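Progress report to Tritgate
Workplace automation grant, Brimallow room services
Covering weeks 1 to 18

1. Where we are

The grant agreement asks us to report on whether a humanoid robot can take over part of the daily room reset at Brimallow, and on what that does to the jobs of the people who do it now. The second question was added at our request. I mention it again as the last two calls with Skudine were spent entirely on the first.

In short: the robot handles small objects better than I thought it would in March. It doesn't yet save anyone any work. The attendants have been given a new set of tasks that appear in no job description, and until that is fixed I can't recommend moving to the full corridor.

2. What was tried

The reset list was cut down to the part Skudine said it was ready for: picking up light items left out on furniture, putting them where they belong, and moving between the desk, the bench and the appliances without bumping into them. Vacuuming, bed linen and bathrooms are out of scope and will stay out. I'd like that stated plainly, since the Skudine slide deck still uses the words "full room."

We logged 237 attempts. An attempt counts as clean only if nobody stepped in, including to move a cable or to put an item back where the robot could reach it. Skudine keeps its own count, which allows one assist per attempt. Its count is higher. Both are in the attached sheet, and I'd ask you to read ours first.

Soft packaging remains the hard case. Rigid containers with a lid give the hand something to close on. A packet of wipes slumps, and its shape is different every time it's put down. Attendants pick one up without looking, and it was left off the original task list for exactly that reason: it didn't seem like a task to anybody.

3. The work in the room
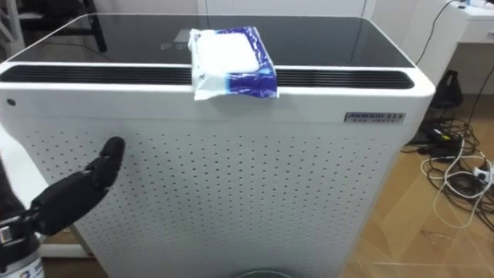

Wipes on top of the air purifier.

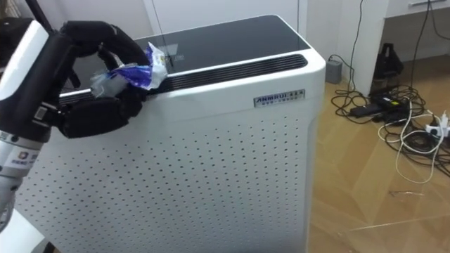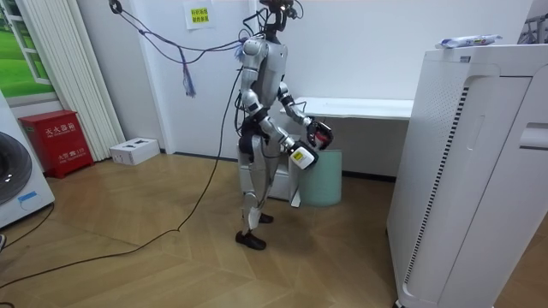 Both hands in use, next to the white bench.
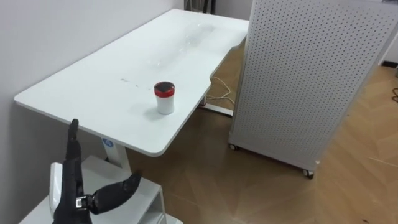 The desk, with the red-lidded container.

Oluwatosin Adeyemi read a draft of this report and wants it on record that she finds it too gloomy. She says her wrists hurt by the end of a shift from exactly this kind of picking up and putting down, hundreds of small things a day, and if a machine can do a third of it badly she would still take the third. What she objects to is being told to stand and watch it. Give her the next room to clean while it works, she says, and she'll be the first to vote for keeping it.

I've left her comment as she gave it. My answer is that the safety rules don't allow her to be in the next room, and Skudine has given no date for when they will.

4. What it changes for staff

Watching. Attendants logged 600 minutes of standby over the period. Standby means being in the room, close enough to stop the robot, and doing nothing else. The savings estimate in the original proposal has no line for this time. Whether standby should be paid at the attendant rate or the higher operator rate is unresolved. I think it should be the higher one, and I think we owe back pay for the difference.

Preparing. Before each session somebody clears the floor, deals with loose cables and checks that furniture on casters is where the robot expects it. Higinio Cortés timed his own preparation against an ordinary reset of the same room by hand, and the ordinary reset was faster. He's one attendant with many years in the job, so I wouldn't build a budget on his result. I also wouldn't ignore it.

Being corrected. This one surprised me. Attendants began changing how they leave rooms so that the robot would do better - wipes laid flat, containers set well in from the edge, nothing stacked. Some of that is harmless. But it means that our later results come partly from people adapting to the machine, and the improvement curve Skudine likes to show should be read with that in mind. I'd want a stretch of sessions with rooms left as guests leave them before anyone calls it progress.

Pace. No one's hours have been cut and no one's room quota has gone up. Brimallow management confirmed this in writing at the start, and it has held. The written promise expires with the grant. Staff know that, and it came up at every meeting.

5. Money

Spending is within the agreed lines, with two exceptions. Floor protection and cable covers cost more than planned. Training came in under, mainly because the second training day was canceled by Skudine and hasn't been rescheduled. We ask to carry the unspent training money forward. We don't want it moved to equipment, which Skudine has suggested.

6. Site visit to Assunção

The proposal leans heavily on results from the Assunção building, where a similar setup is said to be running without standby staff. We asked to visit on a working day and were offered a Thursday demonstration with the shift already finished. We've asked again. Until somebody from our side has watched an ordinary morning there, I'd treat those results as sales material.

7. Next period

Sessions will continue in the one room. We'll log standby and preparation time per session and report it beside the robot's own figures, on the same page. Soft packaging stays on the list even though it drags the numbers down.

We need from Tritgate a decision on the standby pay rate, and approval for the carry-forward. We need from Skudine the rescheduled training day and a straight answer on when an attendant may leave the room.

Higinio Cortés and Oluwatosin Adeyemi will both join the next review call. Please schedule it before 2 p.m. so that it falls inside their shift.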